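Ticket: invoice export stops partway
Opened 3rd April by Raimonds Lapiņa

Hi again! So the Wernine export is still dying on me. I've got 3,528 rows in the customer list and the file that lands in my downloads has 1,116 (header included, I checked).

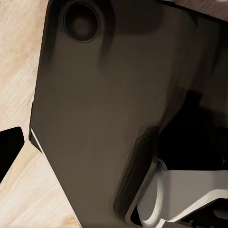 Update 1

Tried it in another browser, same thing. Then I filtered to just the Fagundes account, 752 rows, and that came out perfect!
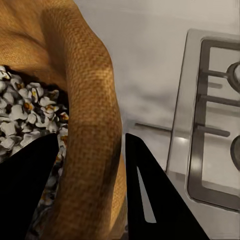

So small batches are fine and the big one isn't. I'm splitting it by account for now, but it's slow going – could someone check whether there's a limit on my plan?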